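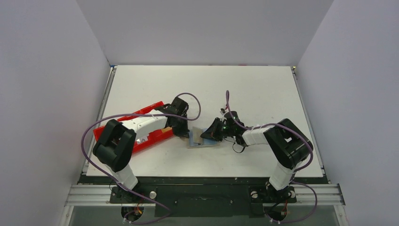
Two arms, one tabletop.

So Uteck has "parted ways" with the director of the Kevora remake, and everyone is being lovely about it in the press notes. Creative differences, mutual respect, the usual. I've read this statement before with other titles on it.

Remember this is the second director gone. The first one left in March, when the script was "in great shape." They've hired new writers twice for a script in great shape.

And the release date hasn't moved. No director, no lead signed, and we're supposed to believe it opens on 1,612 screens next year. Sure.
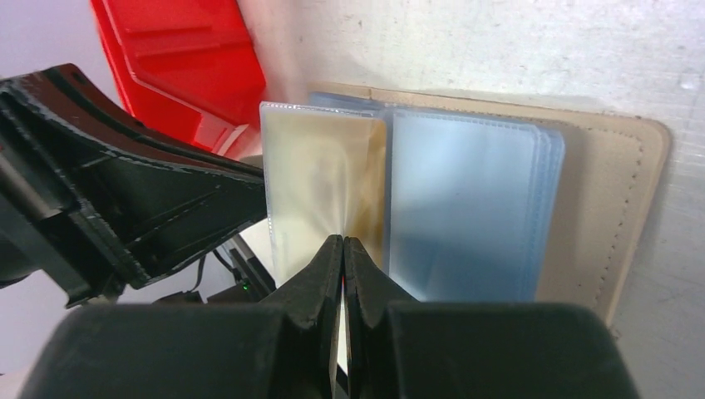

Photo: Wemel

What bugs me is the budget line. The trade piece says 70 million, the studio says "modest." Those can't both be right – unless modest means something different over there.

The original cost 20 and most of that went on the flooded village. It's slow and odd and the ending barely makes sense, and I'd still take it over any remake with a post-credits scene.
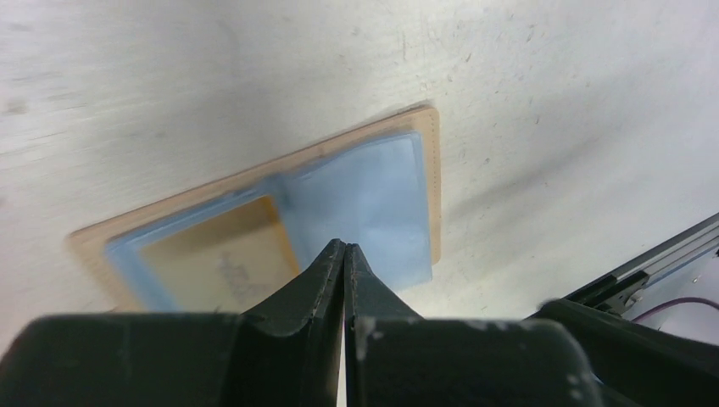

Somebody will reply that Šindelář is producing, so it's in safe hands. Šindelář also produced the last two Uteck reboots. Did you see them? Did anyone you know?

I'll buy a ticket if they ever shoot a single day of it. Until then I'm filing this one with the Kevora TV series, which was also "moving forward quickly."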